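Rurnora Rooms FAQ
Updated 10th January. Prices good until the end of May, then we'll see.

Please read before emailing, we get the same ones a lot.

Where are you?
Upstairs in the old Coppens building, door on the Gernen Street side. Not the loading dock. If you can see the dumpsters you're on the wrong side, keep walking.

How big is the room?
800 square feet, one big rectangle. Small kitchen off the back. Two restrooms, one accessible.

How many people can I have?
49. Fire code, includes your band, your caterer and the baby.

Is there an elevator?
Yes. Slow. Fits a wheelchair plus one person, or a stack of chairs, not both. Press the button once and wait, pressing it again cancels the call.

What comes with it?
Chairs, folding tables, a projector screen (no projector), coffee urn, trash bags. Bring your own extension cords and tape.

What kind of tape?
Painter's tape on walls. Gaffer tape on the floor ok if it comes up the same day. No duct tape anywhere please.

Can I come look first?
Sure. Email with two times that work for you, we'll pick one. Takes ten minutes. No drop ins, there's usually a rental going on.

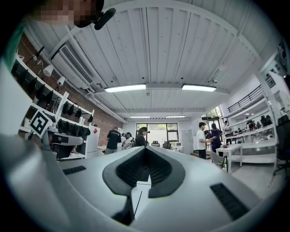
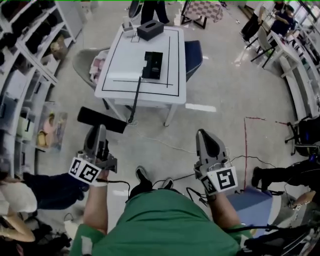
BOOKING + MONEY

What does it cost?
$199 for a half day, 4 hours. Full day is on the rate sheet, so are evenings. Setup and cleanup count as part of your time. Yes even if your cousin is doing it.

Do you do hourly?
No. Sorry.

Is there a deposit?
Yes, half up front to hold the date, other half the week before. Card or check. We don't hold dates on a phone call.

Can I cancel?
More than two weeks out, full refund. Less than that we keep the deposit but you can move it to another date once. Snow closures we refund everyting, no argument.

Do you take repeat bookings?
Yep, weekly or monthly. Same slot, same room, billed at the start of the month. Skip a week and it's still billed unless you told us by the Friday before.

Nonprofit rate?
There is one. Send your paperwork with the booking form, not after. We can't go back and change an invoice.

FOOD, NOISE, ETC.

Can I bring food?
Yes, anything. Kitchen has a fridge, microwave and sink. No stove. Cafe Brina downstairs does trays if you'd rather not carry things up, order from them direct, we don't handle it.

Alcohol?
Beer and wine ok with event insurance. No liquor. No selling it.

Music?
Until 10 pm. After that the neighbors call and we have to come down there.

Candles?
Birthday cake candles only. Blow them out under the exhaust fan if you can, the smoke detector is touchy.

Dogs?
Service animals always. Other dogs ask first.

Parking?
Street is free after 6 and all day Sunday. The lot next door tows, they are not kidding around and we can't get your car back for you.

What do I clean?
Wipe tables, stack chairs, sweep, take trash to the dumpsters. Mop is in the hall closet, plain water only, no soap. Lights off, thermostat back to 62.

I left something behind?
Box in the kitchen under the sink. Kept one month then donated. Phones and wallets we'll email you.

Wifi password?
On the fridge.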